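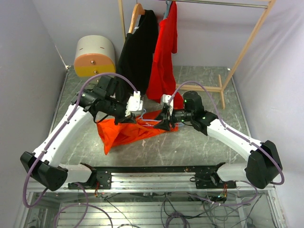 On and Off the Hanger

Every February I promise to sort out my clothes, and every October I find the same clothes in the same heap, slightly flatter. So I asked a few friends to send in pictures of their own hanging, folding and giving up. The gallery went up on 2024-10-30 and I have added to it when people were brave enough to own up. Captions are mine unless the sender complained, in which case they are still mine but shorter.

Click any picture to see it larger. Some of the jumpers don't repay it.

1. The orange-red one
A bright thing in a crumple, with a light blue hanger tangled across the top of it. I have a soft spot for this stage of the job. The black one and the red one are already up on the little rack behind, looking smug.

2. Chair, bedroom
Herman Latuheru's chair, last sat on when he moved in. He says there is a system and that the trousers at the bottom are "winter". I have known him through several winters and never met those trousers.

3. Shirts by colour
İlker Uysal hangs his from white to navy, with a gap for the green one, which was in the wash. He sent a second version the next day with the green one back in place. I've used the first. The gap makes him seem more human.

4. Wire hangers, assorted
Thirty-nine of them, all from the dry cleaner, all knotted together in a drawer. Pull one out and you get the lot, plus a tie.

5. The good coat
Cherry Mae Baluyot bought a proper padded hanger for this, then hung the coat on the door handle. The hanger has a cardigan on it now and is doing well.

6. Under the stairs
A Drallberg rail, put together on a Sunday afternoon with one bolt left over. It leans a bit. We have agreed to call it a slope – coats slide gently towards the front door, so it saves you a step.

7. Folded T-shirts
Dindo Soriano folds his into upright rectangles like files in an office. I tried it for a week. Mine fell over, and I spent most of the week looking for the black one among the other black ones.

8. Scarf hook, overloaded
Somewhere behind this lot there is a hook. It came from Jolwood and was sold as suitable for "a hat".

9. Before the charity shop
Veikko Rantala's bag by the front door, full and tied.

10. After the charity shop
The same bag, untied, on the bed. He went back in for one waistcoat.

11. Ironing, theoretical
The board has been up so long that there's a plant on it. The plant has been ironed about as often as the shirts.

12. Odd socks
I had meant to leave socks out, as this is supposed to be about hanging things up, but Cherry Mae pegs hers along a string in the bathroom and they look like bunting. Two of them match. She says it wasn't planned.

13. My own wardrobe, door shut
Probably its best side.

Sending yours in
Pictures of rails, racks, hooks, heaps and banisters are all welcome. Please say what we're looking at, particularly if it's a heap, and tell me if you'd like your name left off. No tidy walk-in wardrobes, please. I had one in the spring and it put me in a mood until lunchtime.

Next page: Drawers That Won't Shut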